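# How Radio Waves Carry a Message

A radio wave is a kind of energy that moves through space. Light is the same kind of energy, but your eyes cannot detect radio waves. Both travel at the same speed in empty space.

Every wave has a frequency. Frequency is the number of times the wave repeats in one second. The unit is the hertz, written Hz. A wave that repeats 200 times in one second has a frequency of 200 Hz. Radio stations use much higher numbers. One megahertz (MHz) is one million hertz.

## Putting sound on a wave

A plain radio wave that never changes carries no words or music. It is called a carrier. To send sound, the transmitter changes the carrier in step with the sound. This is called modulation. There are two common kinds:

- **AM** (amplitude modulation) changes the strength of the wave.
- **FM** (frequency modulation) changes the frequency of the wave by a small amount.

The receiver measures these changes and turns them back into an electrical signal. A speaker turns the signal into sound.
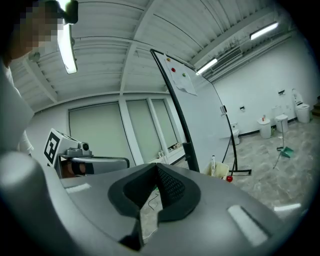

*Page last changed: October 2019*

## Choosing one station

Many stations send at the same time, and their waves all reach the receiver together. A part called a tuner lets one narrow range of frequencies through and blocks most of the rest. When you turn the dial, you move that range.

Two stations on the same frequency in the same town would interfere with each other. Governments give each station its own frequency to prevent this.

## Try it

You need an AM radio with a dial. Ask an adult before you borrow one.

1. Turn the radio on and find a weak station.
2. Turn the whole radio slowly in a circle, keeping it flat.
3. Listen for the directions where the sound is loudest and softest.

Many AM radios have a rod-shaped antenna inside. It picks up waves better from some directions than from others.

## Words to know

**Antenna:** a metal part that sends or picks up radio waves.

**Carrier:** the wave that is changed to hold a message.

**Receiver:** a device that turns radio waves back into a message.

Text by Sowmya Arumugam. Checked by Juniper Villanueva.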